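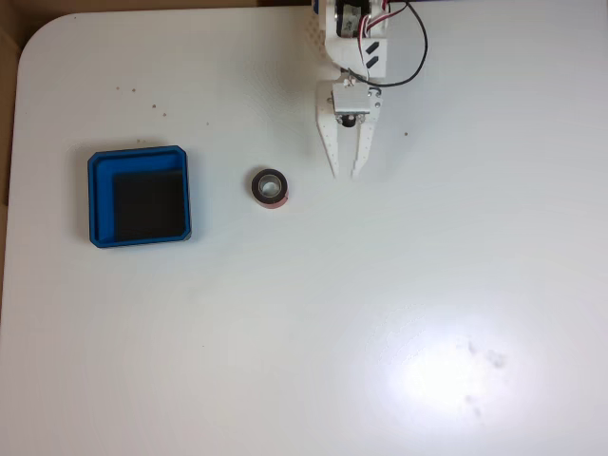
Trekthorpe Evening Classes
Buying and Caring for Secondhand Clothes
Handout for week 2: Reading a garment before you pay for it

Welcome back, everybody, and hello to the three of you who are joining us from the waiting list. Last week we mostly talked about where to look (thrift stores, estate sales, consignment shops, your aunt's attic) and I promised that this week we would get our hands on some clothes. Please read this through before class if you can. If you can't, don't worry, I go over most of it anyway, and I tend to repeat myself.

Start with the inside

Nearly everyone picks up a jacket and looks at the front of it. I did it for years! The front is what the seller has pressed and brushed and hung facing you, so of course it looks nice. Turn the thing inside out, right there at the rack, and have a good look at the seams. You want to see how much cloth has been left on either side of the stitching. Older dresses and skirts often have a generous seam allowance, sometimes an inch or more at the side seams, and that means a tailor can let it out for you. A narrow, overlocked seam gives you almost nothing to work with, so if it's tight in the store it will stay tight at home.

While you're in there, check the lining under the arms. Linings wear out long before the outer cloth does, and a shredded lining on a good wool coat is a bargaining point as much as a problem. Hertta Miettinen, who taught this class before me, bought a camel coat with a lining in ribbons and wore it for nine winters after having it relined. Relining does cost money, mind you, and on a full-length coat it can easily come to more than the coat did. Get a price from your tailor before you fall in love.

Labels and what they can tell you

Labels are a lovely rabbit hole, and I have to watch the clock when we get to them. A few things to keep in mind for now:

Care labels with washing symbols generally point to the 1970s or later. A missing care label proves very little, as people snip them out when they itch.

A union label in an American garment is a great help. The designs changed over the years and there are good guides to them, so copy down what you see, including the small lettering around the edge.

Fiber names are useful too. A label that says polyester isn't going to be on a dress from the 1920s, whatever the tag on the hanger says.

Size numbers are close to useless. A vintage 14 may fit somebody who wears a modern 8, or it may not. Bring a tape measure and know your own bust, waist, hip and shoulder measurements. Write them on a card and keep it in your wallet. Better still, lay a dress you already love flat on the bed, measure it across, and write those numbers down as well, because you'll be measuring clothes flat in the store.

Zippers, buttons and hooks

Metal zippers were usual in dresses up to the 1960s or so, when nylon ones came in and gradually took over. You'll often find an older zipper in the side seam, running under the left arm. Run it up and down a couple of times, slowly. If it sticks, rub a little beeswax or plain candle wax along the teeth at home, but don't force it in the store. A replaced zipper isn't a disaster. It does muddy the dating, so look at whether the thread matches the rest of the garment.

Count the buttons. Then look for the spare, often sewn to the inside of a side seam on newer pieces. One missing button out of six usually means buying a whole new set, unless you're lucky at the button jar or willing to steal one from the very bottom, where it gets tucked in.

Smells, spots and moths

Musty is usually fixable. Hang the piece outside in the shade for a few days and be patient. Old perfume is harder, and stale smoke is harder still. Mothballs do fade, but so slowly that you may have lost interest by then.

Hold knits up to a window or a bright lamp. Moth holes that you'd never notice on the rack will show up as little points of light. Any wool you bring home should go into a sealed bag and then the freezer before it goes anywhere near your closet. I leave mine for a full two weeks, which I know is longer than some people bother with.

Yellow marks on white cotton will often lift with a long soak. The same marks on silk probably won't, and silk that has begun to split along the folds can't be saved at all. We'll pass around a blouse of mine so you can feel what that is like. Please be gentle with it, it's past helping but I'm fond of it.

Our practice rail

Joni Eskola has kindly lent us some 100 pieces from the stockroom at Nitusier, and they'll be on the rails along the back wall. Pick 4 of them, in pairs, and fill in the sheet for each: fabric, fastenings, seam allowance, label, faults, your best guess at the decade, and the most you would pay. Disagree with your partner as much as you like. Everything goes back on its own hanger, please, with the ticket number showing.

For next time

Bring one item from home that needs mending, clean, and small enough to hold in your lap. Oskari Honkanen will be showing us darning and invisible hemming, and he has needles to share, though you should bring your own small scissors. Class is on Tue 22 August at the usual hour, and we are in room 482 instead of the one downstairs. Our outing to the Naltden flea market will be in September, and I'll pass around the sign-up sheet at the break.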